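What Gets Thrown Away on a Desk: Our Waste Sorting Project

Second year, Design and Everyday Life module, Okcombe College

I'll start with the bit that surprised me, which was how hard it is to get rubbish to behave like rubbish. When we picked this project I thought we'd tip out a bin, sort it, write it up and be done by lunch. We were not done by lunch. We were still arguing over which pile a toothbrush belongs in when the building closed!

The idea came from the halls at Rutham, where three of us live. Every floor has a general bin and a recycling bin in the kitchen, and nearly everything from people's desks ends up in the general one. I'm as bad as anyone. You clear your desk in one go, sweep the lot into whatever is nearest, and a perfectly good bottle goes off with the tissues and the sweet wrappers. So we wanted to look at the clearing up itself. What is on the desk, what do people pick up first, and where does it go?

We did the sorting on tables in the Kerslake building. The rules were simple. One person laid out a mix of small waste, another person cleared it, and the rest of us kept quiet and took notes (the keeping quiet didn't always happen). We tried it two ways. In the first, you had one basket and everything went in, with the sorting done afterwards. In the second, you had to decide as you went along, with a separate place for plastics, paper and "don't know".

I was sure the second way would win. It felt more organised, and I'd made labels. But people slowed right down, and the "don't know" pile got enormous. With one basket they just got on with it, and when they came to sort it afterwards they were much calmer about it, probably because the table was clear by then and they could spread things out again by type.

The basket matters more than you'd think, too. Our first one was a narrow thing from the Luneck shop down the hill, and light bits like wrappers kept missing it or catching on the rim. A wide one you can push things into with the side of your hand is so much better. Get one in a loud colour as well, and you can't lose it among everything else. 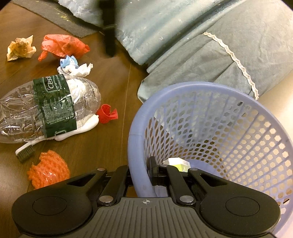 What should you pick up first when you clear a table like this? Start with the bottles, and anything else big and stiff, and leave the soft crumpled bits until last. We found that once the large things were out of the way, the small stuff could be gathered in a handful or two. Going the other way round, people kept chasing tissues about and knocking the bottle, and it rolled.

The things we used were ordinary on purpose. A water bottle with a green label, a white toothbrush, one of those foam mesh sleeves, in orange, and plenty of crumpled wrappers and bags. Everybody knew what to do with the bottle. Hardly anyone knew about the foam sleeve, and our notes are full of people holding it up and asking the room. I'd have put it in with the plastics without a second thought, but we checked the college recycling sheet and foam isn't on it at all, in either column, so we wrote it down as general waste and moved on.

Toothbrushes were our other headache. The handle is plastic and so are the bristles on most of them, so people assumed it was fine to recycle. The sheet says no. I do think a better sheet would help here, maybe with drawings of the awkward things instead of a long list of the easy ones.

We also wrote to the halls office to ask how much goes out from our block. They told us 936 bags of general waste for the year, from about 500 students. I haven't worked out what share of that comes off desks, and I don't think our little tests can say, but it did make me look at my own bin differently.

If we did this again I'd change a couple of things. I'd use real desks in real rooms, as a table laid out by your mates is never quite as grim as the actual thing. I'd also time each go properly, as we only wrote down "quick" or "slow", and our tutor has already put a question mark next to that in the draft.

Still, we've got two suggestions for the halls. Put one wide basket in each study room for clearing up, and put the sorting bins by the door with the new sheet above them, so people sort on their way out. The office has said they'll try it on one floor.

Handed in May 9, 2000. Our notes and the old labels are in the folder at the back.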